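4.2 Notice before entry and the kitchen inventory

The second part of the study looked at how furnished rentals handle two routine matters: notice before the landlord enters, and the inventory signed at move-in. We treat them together because the leases in our sample do. In most of the forms we read, the right to enter for inspection and the duty to keep the listed contents in good order sit in the same clause, and tenants who wrote to us about one usually brought up the other.

We collected 300 leases from furnished units. All were in use during February, and all came from small buildings managed through one of three firms, Rallow, Skevico and Prumoro. Leases for single rooms were left out, as were stays of less than 28 days, which the firms write on a different form.

The forms differ in how they describe notice. Rallow leases give a fixed number of hours and say that notice may be posted on the door. Skevico leases ask for "reasonable" notice and leave it there. Prumoro leases fix the hours, but allow up to 12 named exceptions, among them pest control, meter reading and showing the unit to a buyer. Several of these exceptions are wide enough that a tenant could not tell from the lease whether a given visit needed notice or not.

Inventories were less uniform still. Some listed furniture only. Others went down to plates, strainers and food containers, with a space for condition next to each line. A few referred to an attached list that was missing from the copy the tenant held. Small kitchen goods are the part of the inventory most often left vague — "assorted kitchen items" was a common entry — and they are also the part most likely to be replaced or mixed with the tenant's own things over the course of a lease (Figure 4).

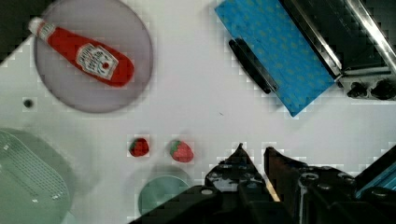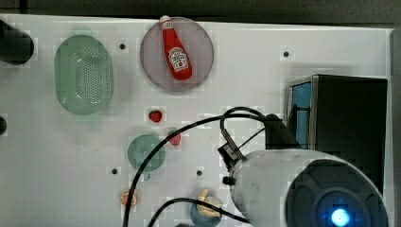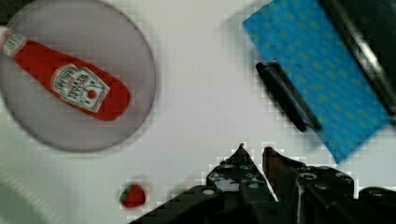
Figure 4. Small kitchen goods on a white tabletop.

Nowicki, in a written comment on the draft of this section, objected that vague entries do tenants little harm. The argument was that a landlord who writes "assorted kitchen items" has nothing to compare against at move-out and so cannot easily support a deduction from the deposit. A detailed list, on this view, mainly helps the side that wrote it, and a tenant who signs one without checking every line may be worse off than a tenant with no list at all.

We accept part of this. A line that names nothing is weak support for a charge. But the leases we read often pair a vague inventory with a flat replacement fee, set in advance and owed if the kitchen is found "incomplete." Under that wording the landlord does not have to show which item is missing. The tenant, who holds no list, has no simple way to answer the charge. We therefore kept flat fees as a separate code and did not fold them into the general code for deposit terms.

The point about unchecked lists is a fair one, and our data can't settle it. We had the signed forms but no record of how long tenants were given to return them. Some Skevico forms allow a period for corrections after move-in. The Rallow forms ask for a signature on the day the keys are handed over, and they do not say what happens if an error is found later.

Entry and inventory meet again at the mid-lease inspection. Where the lease allows one, it rarely says whether the inventory will be checked during the visit, or whether the tenant may be present. Section 4.3 takes up inspection reports and the terms for sharing them with the tenant.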